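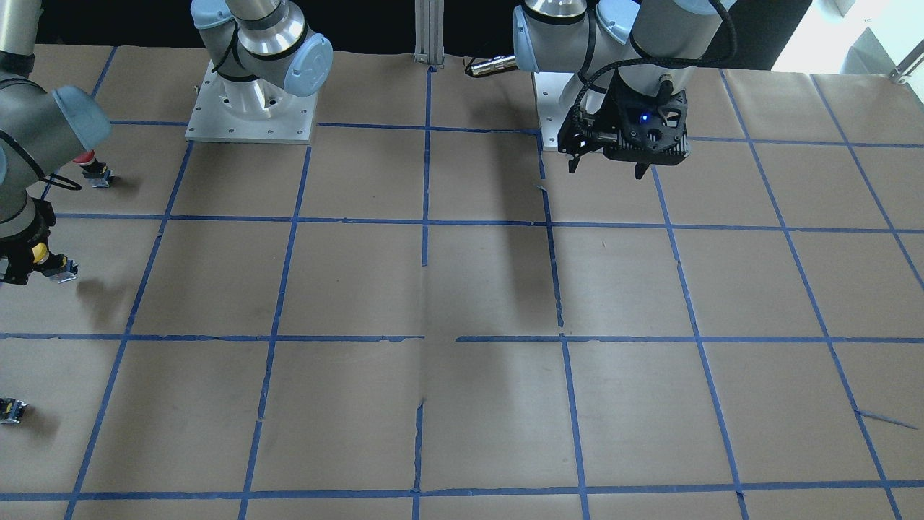
Two arms, a roll of blue tape and a man who used to do it all by hand

I'd barely got my coat off at Clendberg when Anderson Rangel handed me a roll of blue painter's tape. "You want to know what changed around here? I buy this stuff by the case now," he said, laughing.

Anderson spent 18 years at the sorting bench, picking small parts out of bins and laying them in order. These days he sets up the cell where two robot arms do a good part of that picking. The table is covered in brown paper and taped off into squares, and he lays the tape himself (he's the first to admit his edges get a bit ragged!). "Every square is an address. If I say the cap goes there, I need to know where there is."

I asked if he'd been worried when the arms showed up in December. He took a while with that one. "Sure I was. I went home and told my wife I was done. My hands were the job, you know?" On a good shift he used to sort 1689 pieces, and he still knows the number by heart.

So what does he do all day now? More walking, more looking, more typing than he'd like. He swaps gripper fingers, fixes the paper when it wrinkles, and writes up every missed pick, 192 of them in the first month. His wrists feel better. He misses the talk, though. "We had four people at one bench and the radio going. Now I've got these two, and they don't care about baseball."

The pay went up a little, the training was almost 70 hours, and he thinks it should have been longer. Would he go back to the bench? "Ask me when the tape runs out," he said, and went off to find his scissors.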